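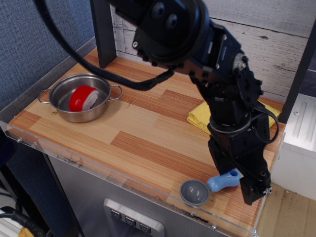 Figure 7.1 Tabletop cell with a single arm, workpieces set out on a play-kitchen counter.

CHAPTER 7
Setting Up and Maintaining a Tabletop Manipulation Cell

Most of the faults logged against a small cell are blamed on the arm. Few of them start there. Over one year of service records at the Butwood training laboratory, Lanying Xiong and Guoqing Hao reviewed 528 stoppages and traced 327 to the work surface, the cabling or the position of the workpieces. The remainder were divided among servo faults, controller software and operator error.

This chapter covers a cell of the most common small type: one servo-driven arm with a two-fingered gripper, mounted over a fixed work surface. The surface used in the figures is the counter of a play kitchen. The procedures apply to any bench of similar size. Readers who have not worked through joint limits and homing should return to Chapter 5 before powering an arm.

7.1 The work surface as a reference

Every taught position in the cell is stored relative to the arm base. The controller has no knowledge of the counter. If the counter moves by 2 mm, all taught heights and offsets are wrong by the corresponding amount, and the first sign is usually a finger that touches the surface or closes above the part.

The surface must therefore be fixed to the same structure as the arm, or located against it by hard stops. A clear acrylic rim may be fitted to keep parts from leaving the counter. The rim is held by screws, and these are checked for height as well as tightness. A screw head that stands proud is an obstacle and belongs in the cell drawing along with the rim itself.

Approach height is set with the gripper open and the part in place. Lower the arm in joint mode at the slowest speed until the fingers straddle the part, stop, and record the position. The pick height is taught afterward as a separate point. Combining the two saves one line in the program and removes the only safe place to pause.

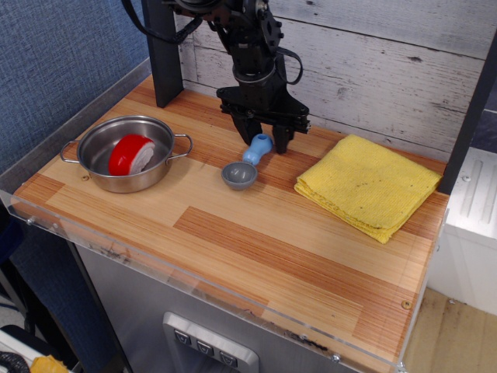

Figure 7.2 Gripper above the spoon handle, fingers on either side and not yet closed.

7.2 Cable routing

Cables on a small arm fail at the ends of their travel. A loop that looks generous in the home position can pull tight when the wrist is rotated, or drop into the path of the fingers when the arm is folded back. Route the cables with the power off and move each joint by hand through its full range, one joint at a time, then in the combinations the program uses. Support the arm during this check – an unpowered servo joint may fall under its own weight.

The Kosberg bench procedure, written by Mabli Phillips, asks for the check to be repeated with a part in the gripper. A held tool extends well past the fingertips and changes the clearance to the counter, the rim and any neighboring parts. Carry the tool through the working area at low speed and watch both the cable and the lowest point of the tool. Soft items such as a folded cloth need the same clearance as rigid ones; a tool that drags on cloth can turn in the grip without raising a fault.

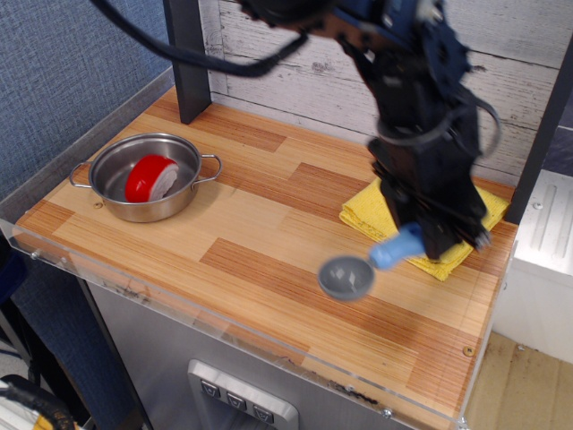 7.3 Returning the cell to its start condition

A cell that is tested repeatedly must begin each test from a known layout. The start condition consists of the arm pose, the gripper opening and the position of every workpiece. All three are written on the setup sheet. The reset is carried out in the following order:

1. Stop the program and open the gripper.
2. Raise the arm clear of all parts and move it toward the back of the counter.
3. Disable motion before reaching into the cell.
4. Place the parts according to the setup sheet, fixed containers first.
5. Inspect the surface for grit, residue and loose screws.
6. Leave the cell, enable motion and confirm the start pose on the controller.

Step 3 is not optional when only one part has to be moved. The Ren laboratory now requires the operator to initial it on the sheet.

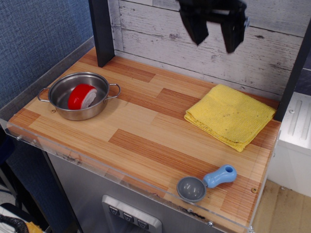
Should the gripper be recalibrated after every reset?
Recalibration is needed only after a finger, servo or mounting plate has been disturbed, or when the measured opening differs from the setup sheet. An ordinary reset calls for one open-and-close cycle with no part between the fingers.

7.4 Scheduled inspection

Inspection is divided into a start-of-shift check and a monthly check. The first takes a few minutes and covers the cables, the surface fasteners and the finger faces. The second adds bracket bolts, joint play and a comparison of taught heights against a gauge block. Table 7.1 gives the full schedule, adapted from the maintenance notes of Yufang Cao.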